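Physical inventory

A physical inventory (in British usage, a stocktake) is the direct count of goods held by a business, public agency or institution at a stated time. The result is compared with the recorded quantity, called the book balance, and any difference is entered as an adjustment. Physical inventories are carried out for financial reporting, for control of theft and loss, and to keep ordering systems supplied with correct figures.

Terms

The book balance is the quantity that the records show. The count is the quantity found. The difference between them is the variance, given in units, in money, or as a percentage of the book balance. A negative variance is usually called shrinkage. A count sheet is a paper or electronic list on which results are entered. A cutoff is the moment after which receipts and shipments are excluded from the count.

A blind count is one in which the counter is not shown the book balance. In an informed count the balance is printed on the sheet. Informed counts are faster, but counters tend to confirm the printed number when the true quantity is close to it.

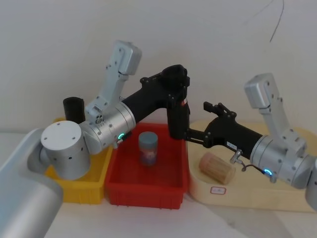
Most procedures therefore call for a blind first count and release the book balance only to the person who reviews variances. Where the two disagree by more than a set tolerance, a second counter repeats the work without seeing the first result.

Methods

In a full or wall-to-wall count, every item in a location is counted in a single operation. Receiving and shipping are normally stopped while it is under way. The method gives a clean cutoff and is easy to audit. Its main costs are lost operating time and the use of staff who do not know the stock.

Cycle counting divides the stock into groups and counts a portion on a regular schedule. Groups may be set by value, by rate of movement, or by position in the building. In the common ABC scheme, class A items have the highest annual value and are counted most often, and class C items may be counted once a year or less. Operations continue during a cycle count, so transactions posted between the printing of the sheet and the count have to be reconciled.

Sample counts are used mainly by auditors. Items are chosen from the records and traced to the shelf, and other items are chosen from the shelf and traced to the records. The first direction tests whether recorded goods exist, the second whether existing goods are recorded.

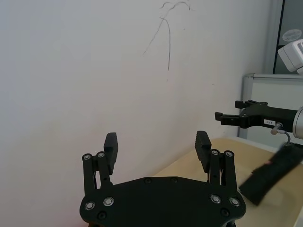

What happens to open cartons during a count?
An open carton is counted by its contents, and the quantity printed on the outside is ignored. Many sites mark opened cartons at the time of first use so that they can be recognized later.

Small parts

Fasteners, seals and similar low-value parts are often counted by weight. A sample of known quantity is weighed to obtain an average piece weight, the container weight (tare) is subtracted from the gross weight, and the remainder is divided by the piece weight. Error depends on the size of the sample and on how much the pieces vary. A sample of 10 is generally too small for light stamped parts. Containers of the same model can differ in weight, and for this reason the tare is often written on each one.

The Tunmont parts depot recorded 674 stock lines in its June count, of which 215 were counted by weight. Variances were larger among the weighed lines, and the depot's report put most of the difference down to wrong tare values.
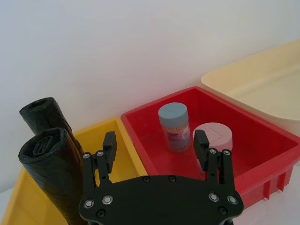 Nele Kröger has disputed this reading, writing that the sample sizes at Tunmont were never recorded and that a poor piece weight would produce the same pattern. In her view the weighed lines should have been split by part weight before any cause was named.

Sources of error

Common errors include mistakes in the unit of measure, such as a box entered as a single piece; goods stored in two locations and counted in only one; transposed digits; and late posting of paperwork. Goods on consignment belong to another party and are excluded from the owner's total, though they may stand on the same shelf. Goods in transit are included or excluded according to the terms of sale.

Large variances are investigated before adjustment. The usual order is to recount, check neighboring locations, review recent transactions, and then check the item's unit of measure.

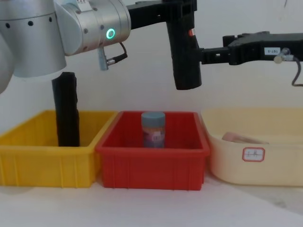

Who approves an adjustment?
Approval normally rests with someone who neither counts the goods nor has custody of them. Larger amounts are passed to the finance department under limits set in the written procedure.

See also: Book inventory; Cutoff (accounting); Shrinkage; Tare weight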